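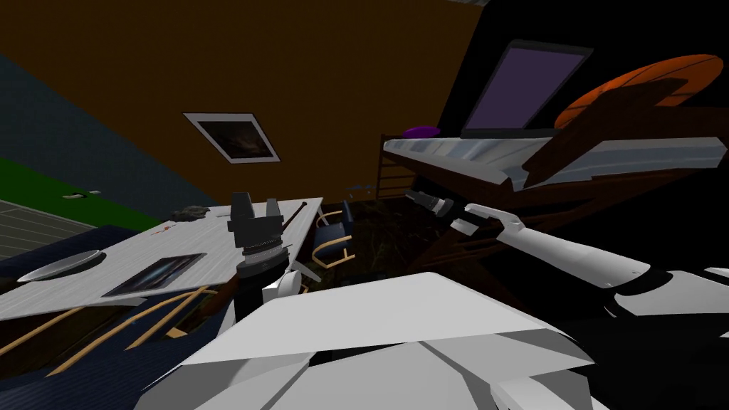

3. Planning the purchase

3.1 Before you ask for a quotation

Please read this section before you contact a dealer. It is written for the person who prepares the budget, also when this person will not operate the robot later. The Tiltura two-arm robot is sold in a base package, and most of the costs which surprise our customers are outside of this package.

You need: a floor plan of the room, a measuring tape, and access to the Sollholm room simulator (the trial license is enough for this section).

1. Measure the narrowest place on the way to the room. The robot body needs a free width of 940 mm. Measure with the door open and include the door handle.

2. Draw the room in the simulator. Put in the large furniture first: beds, desks, chairs, shelves. After this add the small things that usually lie on the desk and on the floor. An empty model room gives too good results.

3. Write down the tasks which the robot must do, one task per line. Be exact. "Tidy the bedroom" is not a task for planning. "Reach under the loft bed" or "pick up a pen from the desk" is a task.

4. Run each task in the simulator with both arms switched on. Save the result under the room name and the task name.

5. Mark every task where the arm comes nearer to furniture than you would accept in your real room. For these tasks you have to choose between moving the furniture and ordering the long arm link (see 3.2).

Note: The view from the robot head can be strongly tilted in the simulator. For measuring distances, change to the top view.

Caution: A task that succeeds in simulation is not a guarantee for the real room. Do not sign an order only on the basis of simulated runs. Ask the dealer for a visit with a demonstration unit.

3.2 What is in the base package

The base package contains the robot body, 2 arms with standard grippers, the charging station and one set of finger pads. Not included are:

– long arm link
– spare gripper fingers
– transport to upper floors
– simulator license after the trial period
– operator training

The base package weighs over 56 kg without the transport box. Ask the owner of the building for the permitted floor load if the room is in an old house or on a raised platform.

3.3 Filling in the budget sheet

1. Open the budget sheet, form 3302.

2. Enter the price of the base package from your quotation. Do not use a price from a catalog, it may be from the year before.

3. Enter the options that you found in step 5 of section 3.1.

4. Enter the yearly costs in the separate column. Finger pads and the license belong here – many customers write them with the purchase and then have no money for the second year.

5. Leave a reserve for changes to the room. Moving a power outlet or a desk is often paid from a different budget, so ask early who pays.

6. Send the sheet together with the saved simulator results to your dealer. For customers of Morais the contact is Liis Lepik, for all others Regula Pichler at Trenum.

Note: If your budget year closes in May, send the sheet before the quotation expires. An expired quotation must be requested again, and the options must be entered new.

Continue with section 4, Preparing the room.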